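Meine Schwester meint, ich rede über den Küchenhelfer wie andere Leute über ihren Hund. Kann sein! Seit März probe ich für Zeltis Haushaltsabläufe, erst am Rechner und dann bei mir zu Hause, und inzwischen habe ich sogar einen Namen für ihn: Caruso, weil seine Gelenke beim Anfahren so schön singen.
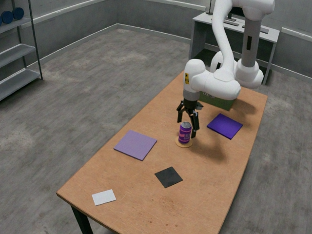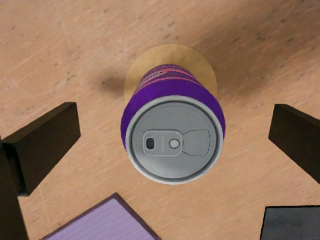
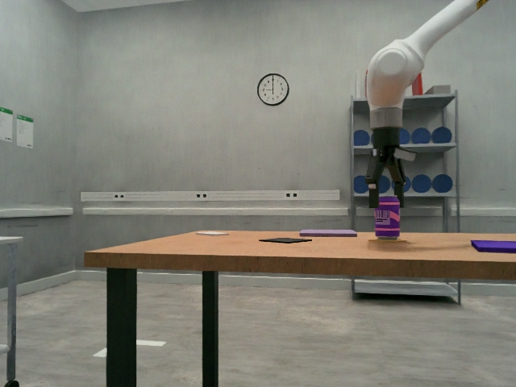 Der Abwasch war schuld, dass ich an dem Abend überhaupt noch wach saß. Caruso stand neben der Spüle, in meiner echten Küche mit den echten Krümeln, und sollte ein einziges Glas wegräumen. Am Rechner ist das alles so hübsch: eine lila Dose, aufrecht auf ihrer Unterlage, die Finger weit offen und ringsherum Platz. Bei mir klemmte das Glas zwischen Nudelsieb und Bratpfanne, und Caruso überlegte. 14 Minuten lang! Ich aß derweil ein Käsebrot und feuerte ihn an (leise, die Nachbarn).

Über 3,000 Versuche hatte er da schon hinter sich, und ich fragte mich, ob er mich insgeheim auslachte, so wie ich seit drei Tagen um die Pfanne herumlief -- ich hätte sie ja auch selbst spülen können. Dann griff er zu. Ganz langsam, fast zärtlich, und hob nicht das Glas, sondern das Sieb, stellte es auf den Herd und fuhr den Arm wieder ein.

"Und das Glas?", fragte ich.

Er summte einen Ton, ziemlich tief. Ich nahm das Geschirrtuch vom Haken, und wir machten zusammen weiter, er das Sieb, ich den Rest.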